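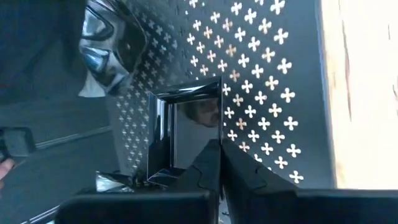

Figure 1. Black tray with a raised rim and a polished finish.

Does the colour of a bowl change what people think of their soup?
Project report, Food and Society module, Femville College
Submitted February 5, 2019

1. Background

The canteen at Femville College changed its tableware at the start of the autumn term. The old white bowls and plates had been in use for many years and were chipped, and the new set is black. Nothing else changed at the same time. The menu stayed the same, the prices stayed the same and the soup still came from Deltano, the supplier that delivers to all the college kitchens in the area.

In the first weeks of term, students began to say that the soup had got worse. Some said it was thinner, some said it was saltier, and a few said the portions had been cut. The kitchen said that the recipes and the ladle were the same as before. Our group became interested in whether the bowls could be part of the reason, and this became our project.

There is a good deal of writing on how the look of food affects the way people judge it. We read several articles in the college library on plate size, plate colour and lighting. The general idea is that people form an opinion of a dish before tasting it, and that the contrast between the food and whatever it is served on is part of that opinion. A pale food on a pale plate is harder to see the edge of, and people who serve themselves may take more. A pale food on a dark plate stands out. Most of the articles dealt with solid food such as pasta, rice and cake. We found much less on soup, where the food takes the shape of the bowl and always reaches the sides.

We wanted to find out three things: whether students had noticed the change of tableware, whether the same soup was rated differently in black and in white bowls, and whether any difference depended on the colour of the soup.

2. Method

2.1 Questionnaire

We wrote a one-page questionnaire and left copies by the tray return in the main canteen and in the smaller canteen in the Gerlach building. It asked how often the person ate there, what they usually bought, whether the food had changed since last year and, on the back of the sheet, whether anything else in the canteen had changed. The question about tableware came last. We did not want people to be thinking of bowls when they answered the questions on food.

We collected 166 completed sheets over two weeks in December. Sheets with only the first question answered were left out.

2.2 Tasting sessions

For the tasting we asked for people who had no food allergies and who ate soup at least now and then. There were 27 who took part. The sessions were held in a teaching room in the Gerlach building, which has large windows on one side, so we pulled the blinds and used the ceiling lights every time.

Three soups were used: leek and potato, which is almost white, tomato, and a dark mushroom soup. All were ordinary Deltano soups as served in the canteen. They were heated in the canteen kitchen, carried over in insulated pots and checked with a food thermometer before serving. Each person tasted every soup in both a black bowl and a white bowl, with water and plain bread in between. They were told that the samples might or might not be different recipes. The order was changed from person to person so that the black bowl did not always come first.

The bowls had to match in everything except colour. This took longer to arrange than anything else in the project. The first white bowls we tried were wider and shallower than the black ones, and the soup looked like a smaller helping in them. The second set was the right width but much heavier, and we had read that weight can affect opinions of food as well. In the end we found a kitchenware shop in Flumitz that sold the same shape of bowl in both colours.

People marked each sample on a line for taste, saltiness, thickness and how filling it looked. There was a space for comments at the bottom.

2.3 Table surface

We had not thought about the table at first. In a short trial before the real sessions, two members of the group tasted soup at a white laminate table and thought the black bowls looked very stark, almost as if they were floating. On a wooden table the effect was weaker. The canteen tables are light wood, so we decided to use wooden tables for all the sessions. A dark table would probably have given another result again.
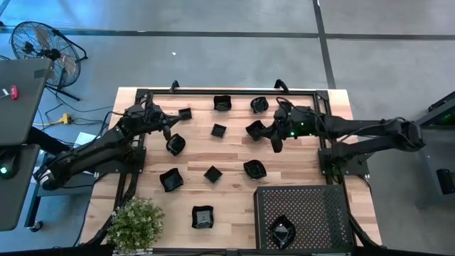

Figure 2. Black bowls and a small square dish against a light wooden tabletop.

3. Results

3.1 Questionnaire

Of the people who filled in the questionnaire, 61 wrote that the soup had changed since last year. The most common remark was that it was thinner. Other remarks were that it was too salty, that it went cold faster and that there was less of it. Several people wrote that they did not buy soup and could not say.

Fewer people mentioned the tableware than we had expected. On the open question about what had changed, the most frequent answers were the queue, the new card reader and the position of the cutlery. When asked directly about the bowls and plates on the last question, most people did remember that they had been white. Some said they liked the new ones because they looked smarter. Others complained that they showed every water mark and smear, and that it was hard to tell if a black bowl was clean.

The people who said the soup had changed were not mainly the people who had noticed the bowls. We thought at first that the two groups would overlap, but there was no clear pattern.

3.2 Tasting

The leek and potato soup showed the clearest difference. It was marked as thicker and creamier in the black bowl than in the white one, and it was also marked as more filling. Comments included "richer" and "looks like more". This was the opposite of what students had been saying in the canteen.

The tomato soup was marked almost the same in both bowls for taste. It was judged slightly less salty in the black bowl, but the difference was small and we would not rely on it.

The mushroom soup did worse in the black bowl on every line except saltiness. People wrote that it looked dull, that they could not see what was in it, and that it was hard to tell how full the bowl was. One person left part of the sample because they could not see the bottom and did not like it. The same soup in the white bowl got comments such as "earthy" and "home-made".

Not everyone followed the pattern. A few people gave nearly the same marks throughout and guessed that there was only one recipe for each soup. We kept their results in.

4. Discussion

The results suggest that a black bowl does not make all soup seem better or worse. It seems to depend on how much the soup stands out against it. A pale soup in a black bowl has a sharp edge and a bright surface, and people thought it was thicker. A dark soup in a black bowl has hardly any visible edge, and people were less sure what they were eating.

This may go some way to explaining the complaints. We looked through the autumn menus, and dark soups came up more often than pale ones: mushroom, lentil, bean and an onion soup with a brown stock. If the kitchen had served mostly leek and potato, there might have been no complaints at all – though this is only a guess.

The remark about smaller portions may have a similar cause. With a dark soup in a black bowl the level is hard to see, especially from the side, where people stand when they are handed their tray. Some of the black bowls also have a shine that reflects the ceiling lights, and the bright patch can hide part of the surface. We did not measure this, but it came up in the comments more than once.

Going cold faster is a different matter and we did not test it. The new canteen bowls are a little thinner than the old ones were, going by the kitchen's spare stock, and a thinner bowl may hold less heat. That would be a real change and would have nothing to do with colour.

5. Problems with the study

The tasting group was small, and most of them were from our own year. Some had heard that the project was about tableware before they arrived, although we had asked people not to talk about it.

The portions in the tasting were much smaller than a canteen portion. A few spoonfuls of soup in a large bowl does not look like lunch. Using full portions would have meant that people were no longer hungry by the second sample, and we could not see a good way round this without spreading the sessions over many more days.

The leek and potato soup was delivered in two batches, and the second had more pepper in it. We only found this out afterwards. As both bowls at any one session were filled from the same pot, it should not affect the comparison.

The questionnaire was left by the tray return, so people filled it in after eating and often in a hurry. A number of the comments on the back were hard to read.

6. Suggestions for the canteen

The old white bowls that are not chipped could be kept for dark soups. The kitchen has told us that some are still in the store room at the Gerlach building. If this is too much trouble at busy times, a spoonful of cream, chopped herbs or a few croutons on top would give a dark soup some contrast. We did not test toppings.

A small card by the soup with the portion size on it would help with the complaints about smaller helpings.

7. Further work

Another group could repeat the tasting with a patterned or coloured bowl, or with bowls that are dark on the outside and pale on the inside. The effect of the shine could be tested by using a matt black bowl next to a glossy one. We would also suggest asking the kitchen to weigh the soup that is left in bowls at the tray return, if the washing-up staff agree to it.

The marking sheets and the full list of comments are kept in the module folder in the library and can be borrowed on request.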